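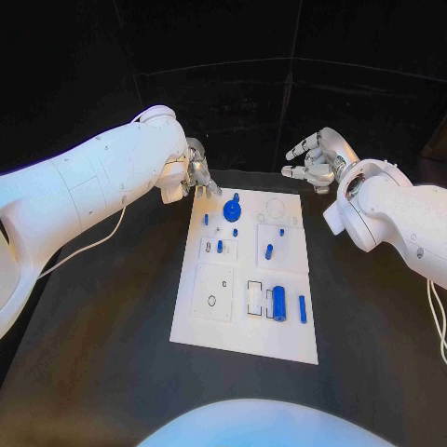 A white assembly board on a dark gray tabletop.

Winter hours and the parts drive at the Clorneck repair room

The repair room on the ground floor of the Clorneck building moves to its winter hours in December. Doors open an hour later in the morning and close at the same time as before. Evening sessions stay as they are. If you have a standing slot before the new opening hour, please call the desk and pick another one before the end of the month. Slots that have not been moved by then will be released to people on the waiting list.

We took in 432 items over the past year. Lamps were the largest group, followed by toasters and sewing machines. Most of the lamps needed a new cord or a new switch, and both are cheap. Toasters are harder. Many of the newer ones are held together with tabs that snap when the case is opened, and we have started telling people this before we begin so they can decide whether to go ahead. A fair number choose to take the toaster home as it is.

Sewing machines get their own table from now on. Paora Kingi will be looking after it during the evening sessions and asks that you bring the foot pedal, the power cord and at least one bobbin along with the machine. A machine without its pedal can be cleaned and oiled but not tested. Please also bring a scrap of the cloth you usually sew. Heavy denim and thin cotton need very different settings, and a machine that runs well on one can skip stitches on the other.

The parts drive runs through the end of December. We are short of the following:

Lamp cord, any color, in lengths over a yard
Plugs and in-line switches
Small screws, sorted or not
Drive belts for older record players
Glass jars with lids that fit

We do not need any more phone chargers. The two bins by the stairs are full and we are looking for someone to take them.

Parts can be left at the desk during opening hours. Please do not leave boxes outside the door overnight. The last one got rained on, and a good set of switches had to be thrown out.

The fee for a bench slot stays at $15. This covers the use of tools, solder, glue and anything from the common drawers. Special parts are charged at what they cost us, and we will show you the price before ordering. Orders through Symonenko now take longer than they used to, so if you want something fixed before the holidays, bring it in early - even if you can't stay for a full session.

Some of you asked about the tool library. The Skurkau grant paid for new shelves, and there are now 80 tools on the loan list, including a heat gun and a second bench vise. Loans are for two weeks. Renewals can be made by phone if nobody else has asked for the tool. Late returns have been a problem with the torque wrench in particular, and it will be lent for one week only until things improve.

The beginners' soldering evening was full last time, so we plan to hold it again in the new year. Names are being taken at the desk. You will need closed shoes and, if your hair is long, something to tie it back. Irons and practice boards are provided.

Posted 2025-11-09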